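# Closing on the Wide Part

The Uston group trains its grasping policy entirely in simulation, and most of the argument over its new paper concerns one choice made early: how coarse the objects should be.

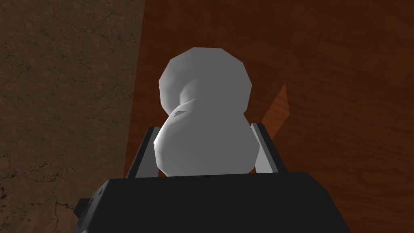 Stellan Granström and Chinyere Mohammed started from a library of 78 shapes, each with at least one narrow section between two wider ones. Every mesh was cut to 800 faces before training. The policy, called Mallet, receives a wrist view and the finger opening, and outputs a small motion of the gripper at each step. It is given no object pose and no mesh.

Flat facets are a known problem for contact. A finger pad can settle on a single plane in the simulator and report a stable hold that a curved surface would not allow. The usual remedy is a finer mesh, at a cost in speed. Mohammed instead rotated the facet layout between episodes – same shape, different cut – so that a grasp relying on one lucky plane stopped paying off after a few attempts.

The effect showed up in where the fingers closed. Policies trained on a fixed cut drifted toward the neck. With the rotated cuts, they moved to the widest part of the lower section in all but 14 of the test shapes.

Kelechi Etim, who works on contact models at Drulham, is not persuaded that the gain comes from the facets. "They also changed friction between episodes," he said. "I would want those two separated."

Granström agrees that the ablation is missing. A run with friction held constant is scheduled for September, using 12 seeds per condition.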